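Mesh storage basket

A mesh storage basket is a small open-topped plastic tub with holes or slots in its sides, used for sorting things on a shelf, a desk or a workbench. I keep this article for the Nelbridge household wiki, and yes, I own far too many of them!

Colors and sorting

Most people I know buy them in mixed colors and then give each color a job (yellow for pens, red for cables, black for whatever is left over). It's a lovely system as long as everybody in the house remembers it. Mine began as one Tromon set in January and just sort of spread.

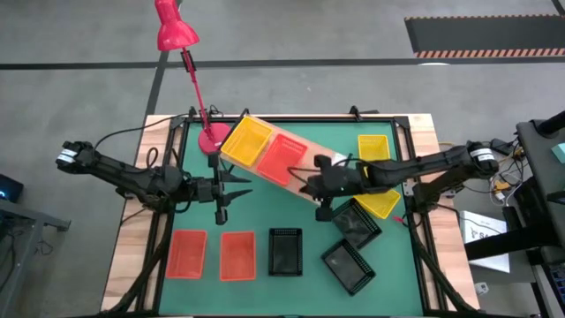 Haddad writes that color is a waste of effort and a strip of masking tape with a word on it does the job better, especially once you mix two brands. I do both now, so fair enough.

Stacking and nesting

Empty baskets of the same model usually nest, one down inside the next, and that saves a huge amount of room. Different models mostly won't – a Gurach basket sits crooked in a Tromon one and then you can't get it out again without swearing a bit. Pull nested ones apart with a twist, and go gently on the rims.
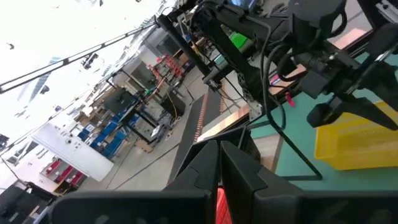

Placement

I like mine on a low shelf or riser, with the long sides facing out so I can peek through the slots. On a desk, a riser gives you flat space underneath too, handy for a notebook or a keyboard. Try to leave a finger's width between baskets or you'll be dragging the neighbor along every time you grab one.
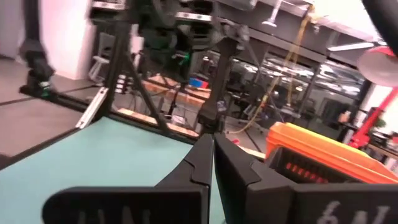 This page was last edited on 6th February.

Cleaning

Dust loves the holes. Warm water, dish soap and an old toothbrush will shift it, and then I stand the baskets on their sides to drain (upside down works too, but water sits in the rim). Skip the hot dishwasher cycle unless the maker says it's okay, because thin plastic can warp and a warped basket never nests properly again.
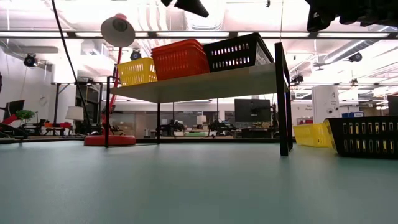
Yellow, red-orange and black baskets on a low shelf, with a lamp to the left.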